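The two-finger gripper from Tiveck had been dropping the same green crate since lunch, and Chutima Kaewkla was no longer writing it down. "We know now that it is the rim," she told me. "The rim is rounded, and the fingers are flat. Tomorrow we try the three-finger hand again."

I visited the laboratory in Stusbridge to see how a small team chooses between two grippers that cost almost the same. Kaewkla leads the comparison, and her colleague Halfdan Vigfúsdóttir looks after the controllers. Each gripper must lift a crate from a shelf, hold it for nine seconds and put it back. One round has 160 lifts, and a round takes over 12 hours if the arm does not need to be stopped.

In the first round, with the arm controlled by its own program, the Tiveck gripper failed 26 times. The hand from Jitpraphai failed less often, but it was slower to close and it did not like thin handles. Then the team repeated the round with a person in a headset guiding the arms, and the difference between the two became much smaller. Vigfúsdóttir finds this the most interesting result of the winter. A person sees that a crate is going to slip and changes the angle of the wrist. The program waits for the force sensor, and by then the crate is often already tilting.

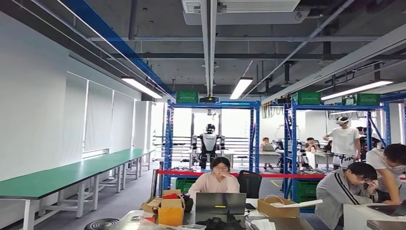 The laboratory in Stusbridge, with crates on the blue shelving and a headset in use behind the red tape.

The cameras gave more trouble than the hands. A camera mounted high on a shelf has a good view of the crates, but it loses the fingers when the arm comes in from the front. A camera on the wrist sees the fingers very well and almost nothing else. The team has tried both positions, and Vigfúsdóttir would like to keep both, although the controller from Usari becomes slow when it receives two video streams.

"It is a good controller," he said. "But it was made for one camera, and I feel this every day."

Kaewkla is more worried about wear. The rubber pads on the Tiveck fingers became smooth during the second round, and new pads take three weeks to arrive. The Jitpraphai hand has harder pads, which last longer and hold a little worse. She has ordered a softer set for it and expects them in April, when the next full round begins.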